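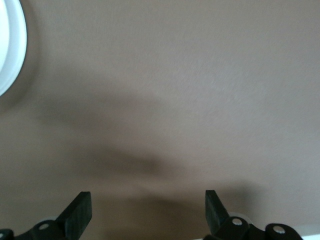

Dornis Matte Surface Cleaner is a ready-to-use spray for flat, low-sheen furniture tops: desks, dining tables, workbenches, counters and shelves. It contains no wax, silicone or oil, so it adds no gloss and leaves nothing behind for dust to stick to. Most household polishes are made for shiny finishes, and on a dull one they build up in patches that catch the light. On a taupe-brown top with a fine, slightly grainy texture, like the one in the close-up, those patches can be hard to see straight on. Look along the surface with a lamp at the far end before you decide it is clean.

The cleaner lifts fingerprints, coffee rings, pencil, skin oil and most food marks. It will not take out dye stains, burns or scratches, and it does not fill worn spots. Old polish comes off too, but a heavy layer may need two or three passes.

How to use

Brush or vacuum off loose grit first. Spray a folded cotton or microfiber cloth until it is damp, then wipe in straight, overlapping lines from one side of the table to the other. Turn the cloth often. Go over the same area with a dry cloth before moving on. For dried-on spots, lay the damp cloth over the mark for a minute and wipe again - do not scrape, and do not use a melamine sponge, which can polish a matte finish into a shiny spot.

Do not spray straight onto the top where there are joints or open edges. Always test on the underside or a back corner. Not for use on raw wood, unsealed stone or leather.

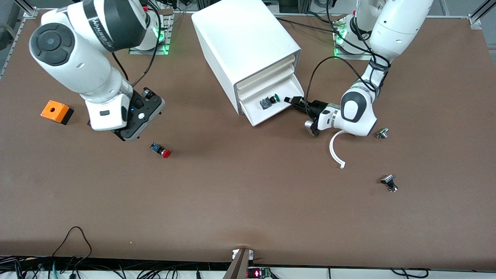

Gwenllian Harries writes that she had been using lemon polish on a dark desk for years and assumed the cloudy areas were wear. Two rounds with the cleaner took most of it off, and the third got the rest. She would like a stronger trigger on the bottle, and says the smell is faint and gone by the time the table is dry.

The trigger was changed on 12th August. Bottles with the new one have a gray collar, and both kinds fit the same refill.

Sizes and ordering

Spray bottle, 709 ml. Sold singly or in a case of 6.
Refill jug, 2000 ml. Screw cap, no trigger.
Cloths are sold separately.

Scent: very light, no added perfume
Color: clear
Storage: keep from freezing. If the bottle has frozen, throw it out.
Shelf life: two years unopened, one year after opening

Orders ship from our Jurkbridge warehouse. Unopened bottles can be returned within 30 days with the packing slip. Refill jugs are out of stock until November, and case orders are not affected.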